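Adult Learning Center, Ostness Building: Room and Safety Checklist, Access to Health Course

Last updated: November
Reading time: 2 minutes

Completed before the new intake starts. Items are marked OK, Action or Not checked. Comments are from the walk-through unless they say otherwise.

1. Entrance and sign-in
OK. Front doors open fully and close without sticking. The sign-in sheet was at the desk. Visitor badges are running low and more are on order.

2. Fire exits
Action. The rear exit by Room 196 was clear, but the sign above it does not light. Reported to Montoya, who hold the electrical contract. Use the side stairs in the evening until it is fixed.

3. Room capacity
OK. The main classroom is set for 25 learners plus the tutor. Do not bring in extra chairs from the hall. If a group runs over, split it.

4. Tables and drinks
OK. Tabletops wiped down and level. Bottled water is allowed in theory sessions if the caps are kept on. No open cups near laptops or outlets.

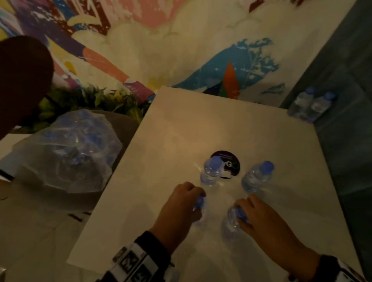 5. Practical skills area
Action. One of the two adjustable beds has a stiff brake on the left side. It can be used for demonstration only. Learners should not practice transfers on it. Tag attached, number 637.

6. Hand washing
OK. Soap and paper towels stocked at both sinks. The hot tap on the second sink takes a while to warm up. Same comment as last term.

7. First aid
Action. Kit is in the tutor's cupboard and sealed, but the burn dressings expire before the end of the course. Replace from the Humov order. The accident book has plenty of blank pages.

8. Housekeeping
OK. Learners clear their own tables at the end of each session and put empties in the recycling. Tutors check before locking up. 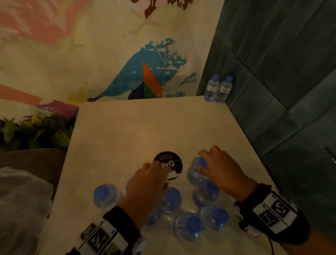
9. Cables and outlets
OK. Floor covers are down in the computer corner. The extension lead behind the printer has been removed. Please don't put it back.

10. Access
Not checked. The elevator was in use for a delivery to the Garutura suite upstairs. To be looked at before induction, along with the call button in the accessible restroom.

Open actions: items 2, 5 and 7. Item 10 to be completed.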